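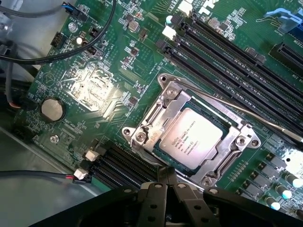

4. Preparación de la práctica de extracción del procesador

Esta sección corresponde al módulo de desmontaje del taller Allar. Se da por hecho que el equipo ha completado la sección 3 (calibración de la pinza y de la cámara de muñeca) y que el programa base está cargado en el controlador.

4.1 Antes de empezar

1. Desconecte el ordenador de la red eléctrica y retire el cable de alimentación de la caja.
2. Pulse el botón de encendido durante unos segundos para descargar la fuente.
3. Colóquese la pulsera antiestática y conéctela a la toma de tierra del banco.
4. Tumbe la caja sobre el banco con la placa base hacia arriba.
5. Retire el disipador del procesador y limpie la pasta térmica con alcohol isopropílico.
6. Anote el número del equipo en la hoja de práctica.

PRECAUCIÓN: no pase al punto 4.2 con restos de pasta sobre el procesador. Los reflejos y las manchas alteran la detección de contornos.

4.2 Carga del programa

1. Abra Sundavov en el puesto de control y seleccione el perfil «Peixoto».
2. Introduzca el código de práctica 3596.
3. Compruebe que el puerto de comunicación es el 3333. Si aparece otro valor, corríjalo y reinicie la conexión.
4. Fije la velocidad en el nivel 3. Los niveles superiores están reservados al profesorado.
5. Pulse «Cargar» y espere a que el indicador de la pantalla pase a verde.

Nota: si se muestra el error 1133, el perfil cargado no coincide con la pinza instalada. Cierre el programa, revise la selección y repita desde el paso 1.

4.3 Aproximación al zócalo

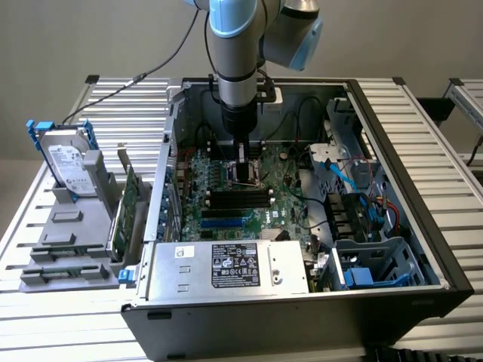

La aproximación se hace siempre desde arriba y en modo manual, con un alumno en la consola de mando y otro atento a la parada de emergencia. El segundo alumno vigila también el recorrido del cable del brazo. El cable debe salir hacia la parte trasera del banco, de modo que no cruce el interior de la caja cuando la pinza baja hacia el zócalo. Las piezas que no intervienen en la práctica, como el disco duro en su soporte azul o la tarjeta de expansión, se dejan en el útil de plástico gris, al lado de la caja.

1. Lleve el brazo a la posición de espera.
2. Centre el procesador en la vista de la cámara de muñeca.
3. Baje la pinza en tramos cortos y deténgala antes de tocar el marco de retención.
4. Verifique que la palanca del zócalo está levantada. Si está cerrada, retire el brazo y ábrala a mano.
5. Guarde el punto con el nombre «zócalo_alto».

PRECAUCIÓN: no introduzca las manos en la caja con los motores activos, aunque el brazo esté parado.

4.4 Comprobación por parejas

1. Intercambie el puesto con su compañero.
2. Repita la aproximación a partir del punto guardado.
3. Si la pinza queda desplazada respecto al procesador, borre el punto y vuelva a 4.3.
4. Avise a la profesora Filipa Loureiro antes de ejecutar el ciclo de agarre. El primer ciclo se realiza en su presencia.

Nota: los recambios de los dedos de la pinza (referencia Walitz) se piden en el almacén del taller con la hoja de práctica firmada. Los dedos gastados se entregan en el mismo momento.

El ciclo de agarre se describe en la sección 5.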